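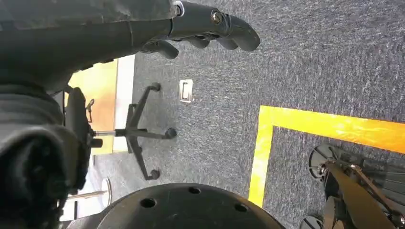

Black fingers curled above the carpet.

The App That Was Going to Run Our House

Family organizers promise to take the planning off a tired parent's hands. After four months with three of them, our writer still has a sick kid, a full inbox and a second job typing things in.

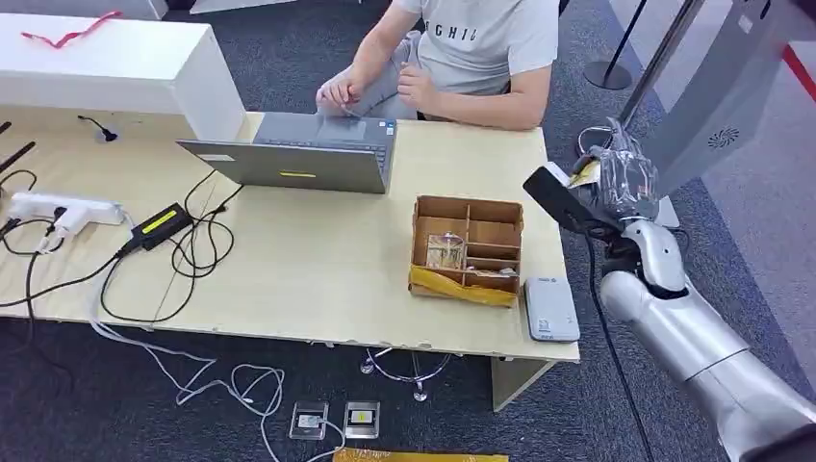
Dana Wierzbicki

It was ten past six in the morning and my younger one was standing by my bed with a fever. By half past I had told the school, my boss, the swim teacher, the neighbor we carpool with and my husband, who was in the shower. Then I sat on the edge of the tub and told the app.

The app was Listbridge, and it was supposed to do the telling for me. You move one tile from "School" to "Home sick" and everyone who needs to know gets a message. I moved the tile. The school doesn't use Listbridge. My boss doesn't either. The neighbor had downloaded it as a favor to me in the winter and later turned the alerts off. So the message went to my husband, still in the shower, and to me.

I'd like to be fair to these things. I know families who swear by theirs, and I went into this wanting to be one of them. We have two kids, two jobs and a dog with a skin condition. If there is a household that could use some help remembering when the library books are due, it's ours.

But I have started to wonder who the help is for. Every family organizer I tried began with the same long evening of setup. Toreo wanted birthdays, shoe sizes, allergies, pick-up times, the name of the dentist and how often we change the sheets. (I lied about the sheets.) It took me most of two nights, and my husband watched a whole basketball game during one of them. At the end the screen told us we were now "sharing the load." He got an invitation link. He opened it, said it looked great and asked me what time the dentist was.

Toreo's website has a big number on its front page. It says 3,357 parents were asked about life after joining and that most of them felt calmer within a month. I wrote to ask how the survey was done and got a polite answer. The questions went out inside the app, on the screen that comes up when you mark a task complete. In other words they asked the people who were still using it, at the exact moment they'd finished something. I'd feel pretty calm too. What I'd like is a word with the ones who quit in week two with the sheets question half answered.

I did ask around on my own, in the parent group for our elementary school, which has roughly 500 families in it. I got 135 replies, more than I've ever had to a question about lost mittens. It isn't science. Still, the replies had a pattern to them. Plenty of people had tried an organizer. In most of those homes one person had set it up, that same person was the only one adding to it, and she was usually the one writing to me. One mother said she had become "the secretary of a software program." Another said her teenagers check theirs every day, to find out where she'll be and when the house will be empty.

Then there are the ones that hang on the wall. Rätsep makes a kitchen screen that shows everybody's week in different colors, and a friend lent us hers when she moved. I'll admit I liked it. The kids liked it for nine days. My son found out he could assign chores to the dog, and for a while the dog was doing very well on points. After that it turned into a nice bright clock. It also wanted 50 dollars a year to keep showing us more than two colors, and there are four of us.

What bothers me about all this is the idea underneath, that a family gets overwhelmed because the information is in the wrong place. Our information was never lost. I had it. I had it at three in the morning, whether I wanted it or not. Putting it on a screen gave me a copy of it, and then I had to keep the copy up to date.

And the hard part of a sick day has very little to do with information. It's deciding if a kid who feels warm but ate his toast is sick enough to stay home. Who misses work, when both of you missed it last time? Does the older one, who is suddenly coughing in a very showy way, go in or not? I looked for a tile for that.

There's a line of thinking that says I just picked the wrong products, and a few replies from the parent group said so firmly. Try Jamska, they said, it reads your email and fills in the calendar by itself. I've looked at it. It would need to read my email. It would also need the school to send one email about field day instead of the five I got, two of which had different dates. I'm on the waiting list, which opens up in June.

In the meantime we've gone back to the paper calendar on the fridge, the one from the tire shop. It has its faults. The squares are too small and somebody has drawn a shark over the second half of the month. My husband wrote the dentist on it himself, though, in pen, and he took them both.

The fever lasted until the next afternoon. Listbridge has us all down as home sick, and I haven't gone in to fix it.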